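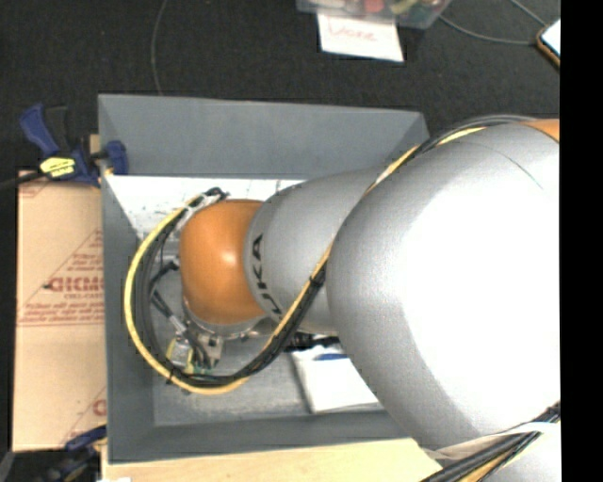 Larent says its gray bins will end the cardboard box. We'll see.

Last updated: August 27, 2020

ACHTERBERG — Larent, the mail-order housewares seller, wants its customers to stop getting cardboard boxes and start getting plastic bins they have to give back. The company said it will put 2,000 of the rectangular gray bins into use at its Achterberg packing hall next month and charge shoppers a $10 deposit on each one.

The plan sounds simple enough. Your order is packed in a bin, the bin comes to your door, and you hand it to the driver the next time you order something. Larent calls this "the last box you'll ever need." It did not say what happens if you never order again.

For those people there will be drop-off points. There are two of them so far, both in Achterberg, and one is at the packing hall itself. Customers in Evance, where Larent says much of its business comes from, would have to drive 18 miles each way to get their $10 back.

Tetteh Amoah, who runs the packing side for Larent, said the Evance problem is known and more drop-off points are being discussed. He would not name a store that has agreed to take part.

"People return bottles," Amoah said. "I don't see why they wouldn't return a bin."

A bottle fits in a coat pocket, though, and most towns have someplace to take it. A storage bin is also a pretty useful thing to have in a garage. Plenty of shoppers may decide that $10 is a fair price for one and keep it, and Larent would then have to buy another.

The company tried something like this in February, with a smaller batch of bins made by the same supplier, Hiso. Asked how many of those came back, Amoah said the trial was "mostly about the packing" and that the return figures were not ready to be shared. That was six months ago.

On the packing itself he had more to say. An open bin is quicker to fill than a carton that has to be folded and taped first, he said, and it can be checked with one look before the lid goes on. Glassware is the hard part. It still gets wrapped in paper, and the paper still goes to the customer, who still has to throw it out. Larent's announcement doesn't mention the paper.

It doesn't mention washing either. Bins that have been sitting in somebody's hallway with the dog will need a cleaning before the next set of plates goes in. Amoah said they will be wiped down by hand at first — a washing line may be added later if the numbers support it. He gave no cost for either one.

Prices on Larent's site will stay the same, according to the company, and shoppers who don't want a bin can still ask for cardboard. The choice will be on the checkout page, with the bin already ticked.

Larent said it will publish return rates once the program has been running for a full year. The February results, Amoah said, may or may not be included.

Home Local Business Shopping Weather Letters Contact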